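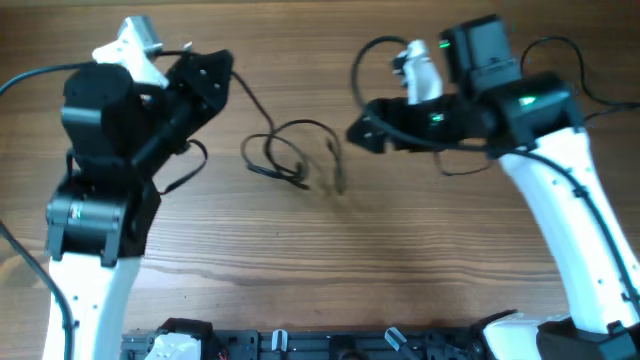 Chapter 6
Comparing End Effectors on Low-Cost Arms

A gripper can't be assessed separately from the arm that carries it. Payload figures in a supplier's catalogue are measured with the jaw bolted to a rigid block, and the same jaw on a light servo-driven arm will sag, twist and lag behind the commanded position. Cabling adds a further load that catalogues leave out. On a two-arm bench with facing grippers, a cable that arcs over to the wrist pulls on it by an amount that changes with pose, and slack left coiled on the tabletop between the arms lies where the test objects have to go. Both effects belong in the test record.

This chapter sets out a procedure for comparing grippers under equal conditions. Three designs are used throughout: the Itska parallel jaw, the Brirkatik flat-plate jaw and the Boström two-finger adaptive gripper. All results come from the Vandport bench trials, in which each gripper completed 1000 grasp cycles at the same controller settings. Jaw force was sampled at 66 Hz. Readers with a slower controller may follow the procedure unchanged, but should not compare peak forces with those in the tables.

6.1 What is being compared

Three quantities are reported for each gripper: repeatability of jaw closure, holding force at the fingertip, and recovery after a missed grasp. Colour, finish and ease of cleaning are outside the scope of the chapter. Mass is recorded but not scored – its effect already appears in the repeatability figures.

6.2 Preparing the bench

Fasten both arms to a common base and check the bolts before each session. Route cables outside the jaw envelope and secure them at the elbow, leaving enough slack for full wrist rotation. Move each arm through its range by hand with the motors unpowered. If a cable draws tight at any point, reroute it and start the check again. Then power the servos, home both arms and log the jaw opening at rest, in millimetres, before the first test object is placed.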